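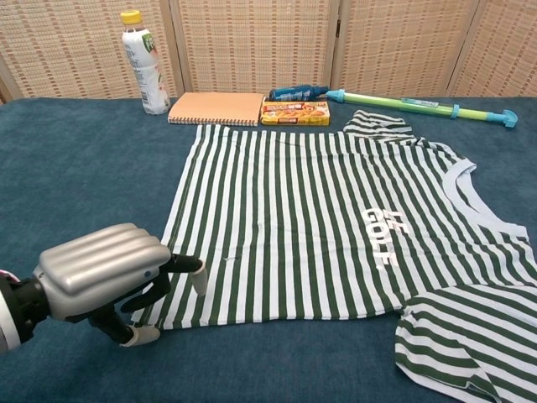

wrenandtea wrote:
I wouldn't iron it at all, to be perfectly frank with you. A tee with stripes running up and down like that only needs smoothing with your palms from the collar to the hem, and if you do it while there's still a bit of warmth in it from the line, you'll get most of the creases out before you've made the first fold.

marmalade_shed wrote:
Thanks wren! I should have said in my first post that this is the green and white LE GOLF one, and it's my favourite, so I'm fussier about it than I am about the rest of the pile (which, I'll admit, mostly gets rolled up and shoved in). What drives me batty is the stripes. I fold the sides in, I think I've got it straight, and then I turn it over and they're wandering off on an angle like a wonky fence. Is there a trick to it, or do I just need more patience?

tuppence18 wrote:
There is a trick, and my mum taught it to me on the end of her bed! Pick one stripe on each side, the one that comes down from about the middle of the shoulder, and use that as your fold line the whole way to the hem. Don't look at the edge of the shirt at all, because side seams on tees twist after a few washes and they'll lead you astray every time. Sleeves come back over themselves, then fold in half from the bottom, then in half again. Mine stand up in the drawer like little books and I get a silly amount of pleasure out of opening it.

dondton_dave wrote:
Going to disagree with the lot of you, kindly. Hang it. I folded everything for years and always ended up with a crease straight across the lettering on the chest, and after a while the print starts to crack there. I bought a set of Covovov hangers in July, the ones with the rounded ends, and haven't had a shoulder bump yet.

wrenandtea wrote:
Dave, I love you, but hanging is how you stretch a ribbed neckline! Every time you yank it off the hanger in a hurry it gives a little more. If the print is the worry, fold it in 3 across so that the lettering sits flat on the top panel.

dondton_dave wrote:
Only if you yank it. Unbutton your patience, as my nan used to say. But fair enough, folding in 3 is a new one on me and I'll give it a go with my old club shirt.

marmalade_shed wrote:
Tried tuppence's stripe method this morning and it came out much straighter, so thank you!! I still went wrong on one sleeve, but I can live with that. Does anyone do it on a bare table? I find the fabric skates around on ours.

tuppence18 wrote:
Put something with a bit of grip underneath, an old towel is fine. And clear yourself a decent bit of room first, I'm forever knocking things over with my elbow.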